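Walleye season on Plonduvska Lake has been so good this August that I have to post about it!

Got to the north ramp at 5:15 with Ella and there were already 2 trucks ahead of us. Flat water, a little fog, loons going off. I was happy before we even had a line wet.

We started in 12 feet along the weed edge and dragged crawler harnesses really slow. Ella had a fish on before I'd finished my coffee – a fat one too, all gold down the sides.

Big thanks to Wolfram Hellwig at the bait shop for telling me to go to a smaller blade. I've been throwing the big ones for years and I'm a convert now.

For anyone who asked, the fish moved off the weeds once the sun got up. We followed them out to the rock hump and picked up a few more on jigs. Chartreuse was the color, purple did nothing.

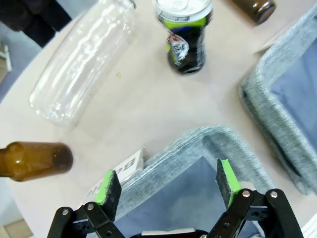 Also the state put 3000 walleye fingerlings in at the south end this spring, so the next few years could be a blast.

Going back tomorrow evening to try the Plakness side, where the creek comes in. Never fished it after dark and I can't wait – if you know that stretch, tell me where the stumps are!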